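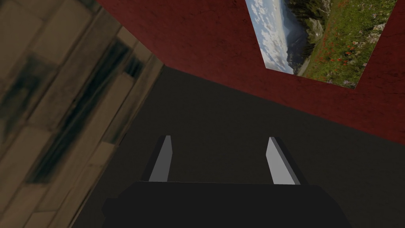 Ullthorpe Card Makers open a fall swap

9 March 2020. I'm Salma Farouk, and I'm so happy to say our handmade card swap is on for September! Make 3 cards, mail them in, get 3 back. 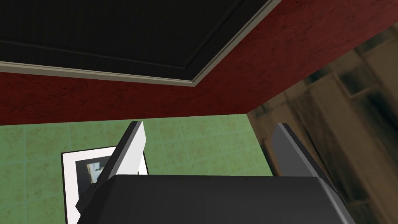 How to join

Sign-up is free and we have room for 100 makers (bring a friend!). Essam Naciri is sorting the envelopes.

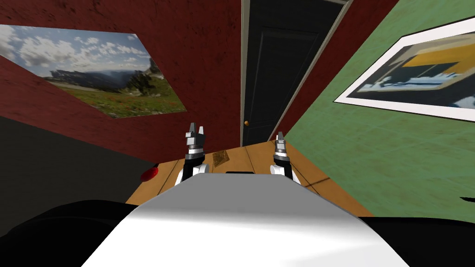
Our theme is "Quiet Colors," so go easy on the glitter. Think white with black and a bit of gray, like the robot up there, then add one ribbon you love.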